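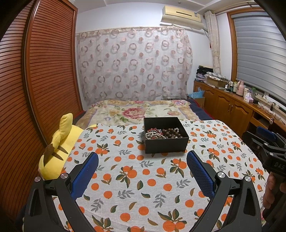
Zhuoran Ren wrote to me that the Flatow kit is only worth the money if you already own a printer, and that the pads wear out first. I agree with the first part. I built two of them at home in July, and after 84 short recordings with jewellery my pads are still good.

The Flatow hand gripper comes without a handle, so I used the one from Munley. The screws fit, but the holes needed 4 evenings of filing. The manual is the weak point: step 10 is missing completely.

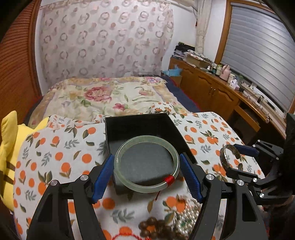
Smooth, round things need a slow hand, and the trigger spring is too strong for this. I changed it for a softer one from Du. For beads I would still like narrower fingers.

Four stars from me.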